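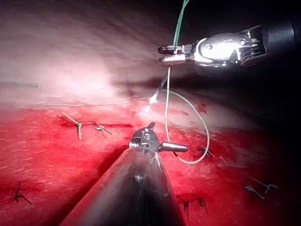 Green suture thread over a practice surface

How to look after a new piercing - lobes and upper ear

Quick version, doing this between clients. Covers lobes and helix only. Tongue and navel are on seperate pages.

What you need
Saline wound wash, the spray can sort. Plain gauze or kitchen roll. Clean hands. That's the lot.

Morning and night
1. Wash hands first. Soap, 20 seconds, get under the nails.
2. Spray the front, then the back. Don't be shy with it.
3. Leave it a minute so any crust goes soft.
4. Wipe off what comes away easily. If it's stuck, leave it stuck.
5. Pat dry. Kitchen roll is fine. No towels - loops catch on the butterfly and you will know about it.

Don't twist the jewellery. I know your mum was told to. It drags crust back through the hole.

No surgical spirit, no tea tree oil, no peroxide. Flurina Marti at our Bastora shop still gets people dabbing neat TCP on, then wondering why it's flaking.

Sleeping
Keep off that side. Travel pillow with your ear in the hole works well for a helix. Clean pillowcase every couple of days, or put a clean t-shirt over it and turn it round.

Hair, hats, phones
Tie hair back. Hairspray before you clean, not after. Phone on the other ear. Headphones that sit over the ear are out for a helix till it settles down.

Swimming
Leave it a month at least, pools and sea both. Had a whole run of angry helixes in July, all back from holiday.

Changing it
Lobes, six to eight weeks. Helix, six months minimum and often longer. Come in for the first change, we don't charge. Long bar goes down to a shorter one once the swelling has gone - dont skip this, a long bar snags and tilts.

When to worry
A bit of pink, a bit sore, pale crusty stuff - normal. Spreading redness, hot and throbbing, green or thick yellow pus, feeling feverish - see a doctor same day. Leave the jewellery in until they've seen it.

Small bump next to the hole is usualy from knocking it. Back to saline twice a day, stop touching it, pop in and ask for Lalit or me.

Poonam Tripathi
Updated 2002-01-12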